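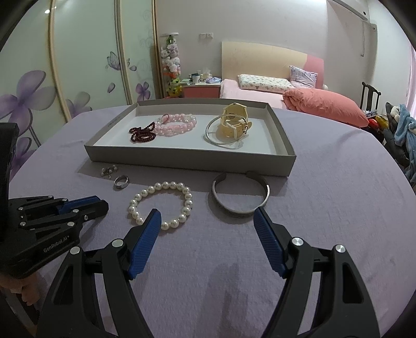 Gregor Purves reckons a jewellery sorting service is a fancy name for tipping out a drawer, and we half agree. Prandia started in May with one table and a cloth. We don't believe in colour-coded systems or velvet inserts at $88 a set. Most people need a shallow tray and an honest look at what they wear.

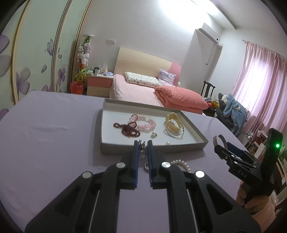 We've sorted 2,611 pieces so far, almost 2,000 of them beads, bangles and bracelets. Odd earrings stay in your pile until you decide. We don't do valuations, and we'd be wary of anyone who offers one in six minutes. Bookings Wednesday.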